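Kitchen and table helpers wanted at Skerness House

We are looking for two cheerful people to join us from July, helping to lay tables, plate up simple food and generally keep our little dining room at Skerness a nice place to sit down in. It is gentle work, mostly lunches, and you certainly don't need to have done it before — if you can carry a plate and don't mind a chat, we would love to hear from you.

We are fond of a pretty cloth, flowers nearby and plain food on a white plate, corn on the cob being a great favourite.

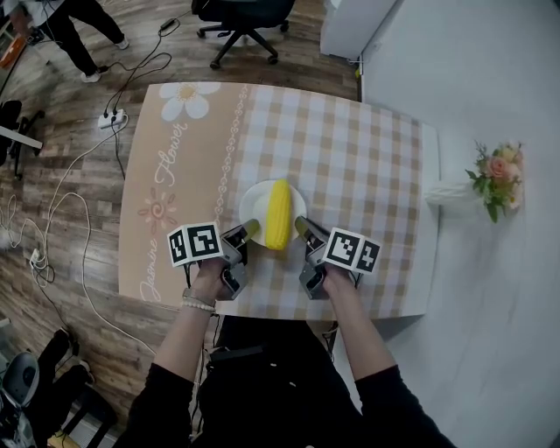 Hours and pay

Shifts are four hours long and we pay £75 for each, with lunch thrown in. Last year we served more than 1455 meals, so you won't be short of company!

How to apply

Please write a few lines about yourself to Jahangir Saha, Skerness House, 249 Poralach Road. A letter is lovely, but a note through the door will do just as well.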